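In Favour of the Almost Empty Table

When I moved to this country I had two suitcases and no table. For the first weeks I ate on the windowsill, standing, and I remember that I did not suffer very much. Now I have a table, and until last November I could not eat on it either. It was covered. There were letters from the bank, a lamp waiting for a bulb, one glove, a bowl with keys which open nothing. I ate on the sofa with the plate on my knees and I called this comfortable.

I want to argue for something small. A table should be kept almost empty, and I mean the main table of the home, the one you pass ten times a day. I know that this opinion is not popular. My friend Lindsay Ormsby says that an empty table looks like a table in a shop, and that she would feel watched by it. She likes to see her things. Her table in Dosgate is round and heavy, and there are so many magazines on it that the tea has to stand on the magazines. I have had very good evenings at that table, I must admit it. But I have also seen her look for her passport there for one hour, on the morning of a flight.

The trade has its own answer to the problem, and the answer is to sell us more objects. I have on my shelf a catalogue from Nestier which promises 3,000 ways to store a thing. There are trays for trays. A company called Clanik makes a divided box for the middle of the table, so that the disorder can stay where it is but in compartments. I bought one, I confess. It cost more than the lamp. After two weeks each compartment contained a little of everything, and I had the same disorder with walls.

What helped me in the end was a sentence from my neighbour, Ruby-Lee Tautahi, who repairs clothes at home. She told me that her table has work on it or it has nothing on it. When she sews, it is full, with cloth and pins and the machine, and when she stops for the day she clears it, also when the dress is not finished. I found this too strict at first. Why put away a thing which you will take out again at eight in the morning? She said that in the morning she wants to choose it again.

I thought about this for a long time. In my language we have one word for "to clear" and "to make clear", and perhaps for this reason the idea came to me easily. A thing that lies on the table for a month is not chosen any more. We stop seeing it, but we still move around it with the elbows.

I am not asking for a bare surface, as in a hospital. One or two things may stay. A box with a low rim is good, or something small and round near a corner, where it disturbs no one. The test for me is whether two hands can come to the table and start at once, without first pushing anything away.
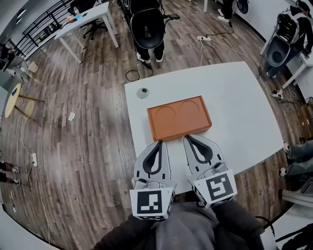
There is also the question of colour, where I was wrong for years. I believed that a white table was for people without children and without coffee. Then I bought one, second-hand, from a Sosa showroom which was closing, and I paid 200 for it. It shows each crumb, this is true. But because it shows the crumb I wipe the crumb, and on the old brown one I only knew about them with my sleeve.

Lindsay will answer that a home is for living and that living leaves things behind. I agree with her. I only ask that they be left in some other place – on a shelf, in a drawer, even on the chair nobody likes. My chair is at the moment quite full. The glove is there, and the keys, and on top the Nestier catalogue, open at a page with hooks. In the evening I sit down at the table with my soup and turn my back to it.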